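4. Setting up the Kudach 15 fruit press

4.1 Before first use

Place the base on a level, dry worktop. The press must stand at least 70 mm from any wall so that the air slots at the rear stay clear.

1. Remove the transport clip from the underside of the motor base.
2. Wash the cone, strainer and juice bowl in warm water with washing-up liquid. Dry them fully.
3. Set the juice bowl on the base and turn it clockwise until it locks.
4. Fit the strainer, then press the cone on to the drive shaft.
5. Plug in the mains lead.

CAUTION: Do not put the motor base in water or under a running tap.

4.2 Preparing the fruit

Use ripe fruit at room temperature. Fruit taken straight from the fridge gives less juice. Rinse the peel and cut each fruit in half across the middle. Remove large pips with the tip of a knife.

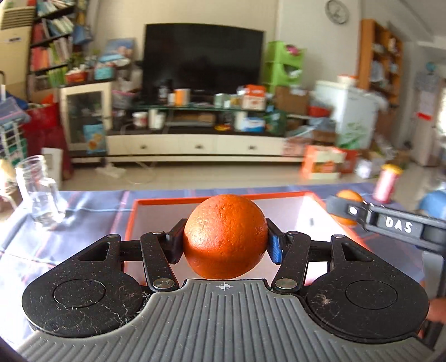 Thick-skinned fruit may need firmer pressure on the cone. If the motor slows, lift the fruit, wait for the cone to regain speed and press again. Grapefruit wider than the cone should be quartered and squeezed by hand.

4.3 Pressing

1. Put a glass or jug under the spout and lower the spout lever.
2. Place one half, cut side down, on the cone.
3. Press down evenly. The cone starts to turn under load.
4. Lift the fruit to stop the cone.
5. Raise the lever before taking the glass away.

Note: The bowl holds 658 ml. Empty it before the juice reaches the upper line.

4.4 Cleaning and spare parts

Unplug the press. Rinse the strainer straight after use; dried pulp blocks the mesh. The cone, strainer and bowl may go on the top rack of a dishwasher. Wipe the base with a damp cloth.

Replacement strainers are sold under part number 379. The Clostska strainer supplied with earlier presses does not fit this model.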